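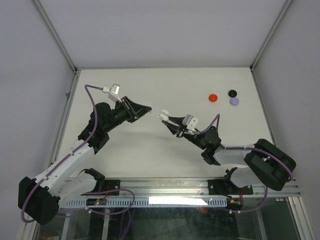 Figure 5. Workspace with a flat, off-white surface enclosed by plain grey walls.

4.2 Surface reflectance and perceived brightness

Ratings of room brightness are often explained by the light level at the desk alone. In our survey the finish of the walls and the work surface mattered as well. We collected 947 ratings from staff at the Drustell and Irnia sites during October, all of them given between 10 a.m. and 3 p.m. with the blinds closed. Each rating was paired with a meter reading taken at desk height.

Pale surfaces of the kind shown in Figure 5 spread light evenly and produce soft shadows with no hard edge. Rooms finished this way were rated brighter than rooms with dark desks at the same meter reading. The effect was strongest in the lower half of the range we measured and faded as the reading approached 2,000 lux, where most raters chose the top of the scale whatever the finish.

Wall color had a smaller effect than desk color. Raters in grey rooms gave slightly lower scores than raters in white rooms, but the gap closed when the desk was off-white or cream. This agrees in part with the account of Kocsis, who argued that people judge brightness mainly from the surface they look at while working. Her model does not include the side walls, and our data suggest that a small term for them should be added.

Gloss was harder to assess. Only 28 rooms had a polished desk, and most of these were at Irnia, where the ceiling fixtures are older and set closer together. Several raters there reported glare in the comment field while still rating the room as bright. We therefore treat gloss as a separate variable in Section 5 and leave those rooms out of the fit reported here.

Shadow softness was scored by one of two trained raters on a five-point scale. Agreement between them was good for pale desks and poor for dark ones, on which shadow edges are difficult to see. Scores for dark desks were not used in the shadow analysis.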